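Pivon Staff Newsletter
20 Mar 2024

Sorting station at Skaren: what changes for the return area

Staff at the Skaren kitchen will have noticed the new work table beside the clean end of the dishwashing line. It holds a two-arm robot station supplied by Berkero, and its task is the sorting of plastic cutlery after washing. The station is in a trial period that runs until the end of July. This item sets out what the station does, how the work of the return area is organized while it is in use, and what has been agreed with employee representatives.

Background

Pivon moved its meal service from single-use to washable cutlery at all sites in order to reduce waste. The change was welcomed by most client departments, and it has largely met its purpose. It also created a task that did not exist before. Skaren serves 2,000 meals on a full day, and the cutlery from those meals comes back mixed, passes through the wash mixed, and has to be separated before it can be put out again. The stock was bought at different times and is not uniform. Forks and spoons come in several colors, with handles of different widths and lengths.

Until now this has been hand work. It is done standing, with the head bent forward and the same small movement of the wrist repeated for long periods. In last year's workplace survey, which was completed by 191 employees across Skaren and Fahmy, cutlery sorting was named more often than any other task under the heading "work I find physically tiring." Several replies mentioned sore thumbs and stiff necks. Others pointed out that sorting tends to fall to whoever is newest on the shift, and that the task was rarely rotated in the way the shift plan says it should be.

The survey results were discussed with the employee representatives, and three responses were considered: a mechanical sorter, a change to a single combined utensil, and a small robot station. Mechanical sorters available to us were built for metal cutlery of one pattern, and light plastic pieces jammed in the unit we tested at Fahmy. The combined utensil was tried in one dining room and was not well received by guests. The robot station was therefore selected for trial.

How the station works

The station consists of two robot arms mounted on a common rail along one side of a wooden table. Each arm has a gripper. Washed pieces are laid out on the table, and the arms place them in clear containers, with forks going to one container and spoons to the other. When a container is ready it is lifted out by a member of staff, checked, and exchanged for an empty one. 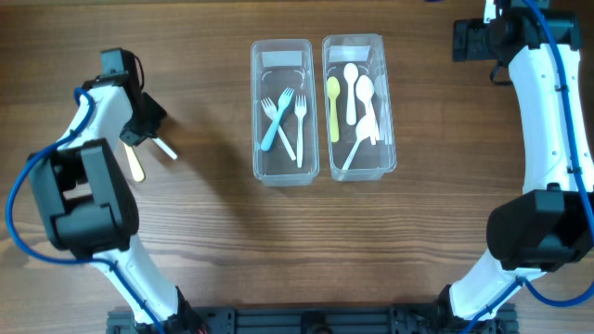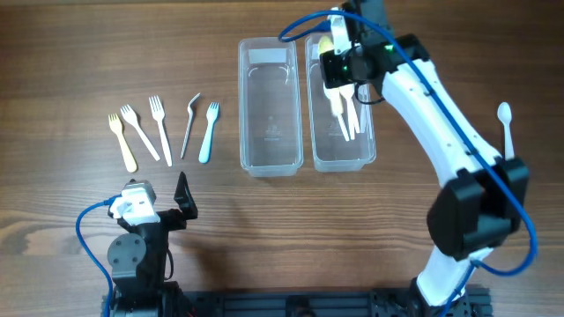
Cutlery sorting at the Skaren station. Both arms work from the same rail, with the two clear containers between their reach on the table.

The arms handle pieces one or a few at a time and are slower than an experienced person. This was known when the station was chosen. Its value is that it can continue at an even pace through the quiet part of the afternoon, when staff are needed for cleaning and for preparing the evening service. During the busiest hour after lunch, hand sorting continues as before at the adjoining bench, and no one should feel obliged to wait for the station if clean cutlery is needed in the dining rooms.

Some pieces remain difficult. Thin utensils and those that are nearly transparent are more likely to be missed or picked up badly, and pieces that overlap may be lifted together. Berkero is aware of these points and is adjusting the station during its regular visits. Staff are asked to write down what went wrong in the log beside the table, using their own words. A short note such as "two forks picked up at once" is sufficient.

What changes on the shift

Sorting by hand is no longer a full-shift assignment at Skaren. It is now combined with attending the station, and the two together make up one position in the return area. The person in this position lays out the washed cutlery, exchanges containers, checks their contents before they leave the area, and sorts by hand whatever the station has left. The position is to be rotated at each break. Shift leads have been asked to record the rotation on the daily plan so that it can be reviewed with the other trial results.

The checking step must not be left out. A container that comes from the station is treated in the same way as one that has been sorted by hand: it is looked over for pieces in the wrong place, for pieces that are cracked, and for any that need to be washed again. The station makes no judgment of cleanliness. Responsibility for hygiene stays with the kitchen, and the existing hygiene procedure applies without change.

Hours released by the station will be used in the first instance for the preparation of cold dishes, where Skaren has relied on temporary staff. Employees from the return area who would like to learn this work may apply to their shift lead for training. Training takes place during paid hours. Those who prefer to remain in the return area may do so, and their choice will have no effect on their grade or their scheduled hours.

Working safely near the arms

Only employees who have completed the introduction may attend the station. The introduction is held at the table itself and covers starting and stopping the arms, exchanging containers, and reporting a fault. The following rules apply to everyone in the area:

Stop the arms before reaching onto the table for any reason.
Do not pull on, move or hang anything from the cables that run along the arms.
Keep cups, cloths and personal items off the table.
If an arm stops while holding a piece, leave the piece where it is and call the shift lead.
Clean the table only when the station is switched off at the wall.

Employees with long sleeves should fasten or roll them before working at the station. Hair rules are the same as elsewhere in the kitchen.

What has been agreed

Pivon and the employee representatives signed a written agreement before the station was installed. Under its terms, no position at Skaren or Fahmy will be ended as a result of the trial, and no employee's contracted hours will be reduced. The station's own records may be used to judge how well the station performs. They may not be used to measure the speed or output of individual employees, and they are not shared with personnel services. Any camera on the station is used for the operation of the arms only.

The agreement also provides that employees who work with the station will be asked for their views before a decision is made on whether to keep it. A short questionnaire will be handed out in the return area, in paper form, and may be completed without giving a name.

Some colleagues have asked whether the station will later be used for other work, such as clearing trays or loading the wash line. There are no plans of this kind at present. Any such proposal would be subject to a new agreement.

How the trial will be judged

The trial will be assessed on the number of pieces placed in the wrong container, the time staff spend on hand sorting, and the reports of physical strain from those in the return area. For the first of these, a sample of 100 pieces is taken from finished containers at the end of the shift and checked by hand. The station will be considered suitable if no more than five pieces in the sample are in the wrong container, averaged over the final month. The same check is made on hand-sorted containers, so that the two methods can be fairly compared.

A decision on permanent use at Skaren will be made after the trial closes in July. Fahmy will not receive a station before that decision has been announced, and its return area continues to work under the current shift plan.

Employees at Fahmy who wish to see the station may arrange a visit through their shift lead. Visits take place in the afternoon, outside the lunch return. Questions about the agreement should be addressed to the employee representatives, and questions about training places to personnel services. Copies of the agreement are posted in the break rooms at both sites.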